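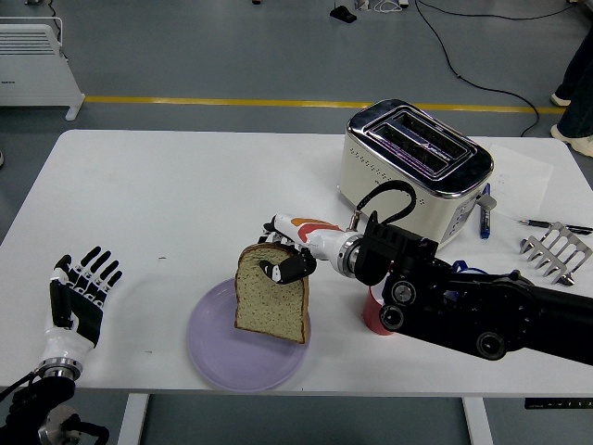

November 15, 2019. Bench notes, breakfast table layout, toaster and plate.

Moved the table clear of the yellow floor line. Toaster is the cream two-slot, rated 900 W on the purchase sheet from Grindis. Slots are long, so one slice of the Ploston whole-grain goes in with room at either end. Cut side of the slice tears if it is held low; top corner near the crust is firmer.

## Table setup

1. Toaster at the back right, turned a little so the lever and the control strip can be reached from the right. Lever side must not face the wall. Cord length checked against the Molefe outlet strip, fine.
2. Lavender plate front and center, one untoasted slice on it, rounded top toward the back. Leave the front part of the plate clear.
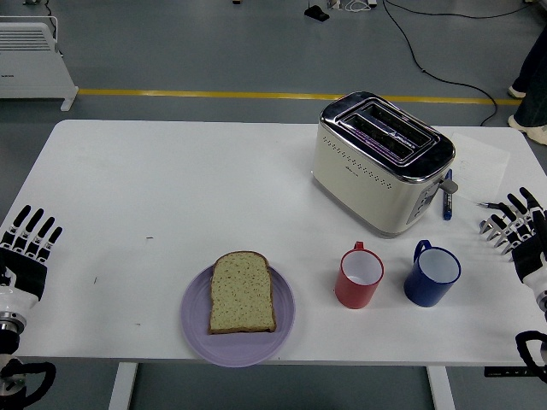 3. Mugs: one red, one blue. Keep both away from the toaster lever.
4. Paper flat at the right, blue marker between it and the toaster. Settings are written up after each round, dial position first.

## Bread

Loaf weight 242 g after the heel was removed. Stored in the Ondgate bin, bag folded under. Slices from the middle of the loaf sit flat on the plate; the ones near the ends are domed and rock when touched. Use middle slices only.

## Open

- Crumb tray: empty after 9 slices. Last week it went longer and the tray was full at the hinge.
- Dial has no detents between marks. Need a paint dot at the setting we use.
- Plate rim is flat, so crumbs slide off when it is lifted. Try the deeper one from the Ondgate set.
- Reorder bread before December; Ploston closes for inventory.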